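3.2 Gathering the Sorting Examples

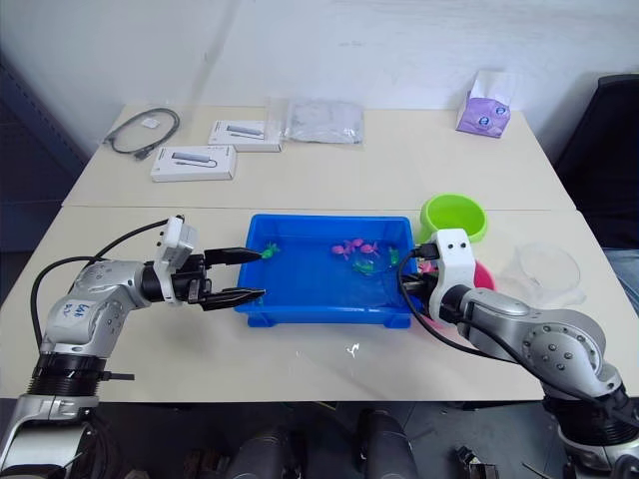
Zübeyde Gezer

Figure 4. The two-arm station with the blue tray, toy fish and bowls.

We were delighted by how much variety a tray of toy fish can give a learning system! Each example in the Wuletti set is one full sorting run, guided by a person from start to finish. We recorded 200 runs over 19 sessions, and moved the toys and the bowls between runs. Pink fish lying close together (Figure 4) make for especially rich examples - the arms have to pick one without dragging its neighbors along. Failed grasps stay in the set, with the recovery that follows.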